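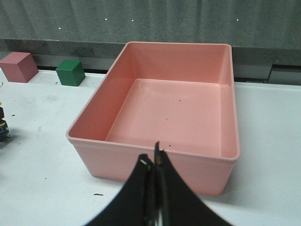
Course handout, week 5: comparing two fingertip sets on a bin task

The exercise compares the curved fingers (Handwood set) with the flat fingers (Ditlow set) on the same arm and controller. Only the fingers change between runs. Closing speed, approach height and release height stay fixed.

## Camera views

The wrist camera gives the best view of the fingertips near the bin rim. Its weak point is occlusion: closed fingers hide the middle of the near wall, and anything lying close to that wall may be lost. At 27 frames per second, fast wrist motion also blurs the floor of the bin.

The fixed camera is used for scoring. It covers the tabletop, both cubes and the bin floor, although the right side of the bin falls outside the view. The pink cube is close in color to the bin, so a color threshold alone will not separate the two. Use the green cube for the first calibration check. The orange ring with the black center is scored only when it lies on the bin floor.

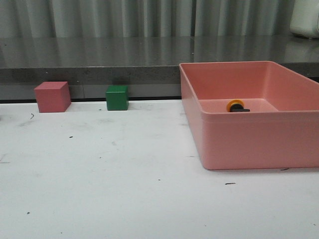 ## Procedure

1. Mount the finger set and zero the gripper.
2. Set the approach height to 210 mm above the table.
3. Run the pick sequence with a timeout of 2480 ms.
4. Log the result from the fixed view, then repeat with the other set.

Submit both logs by Tuesday.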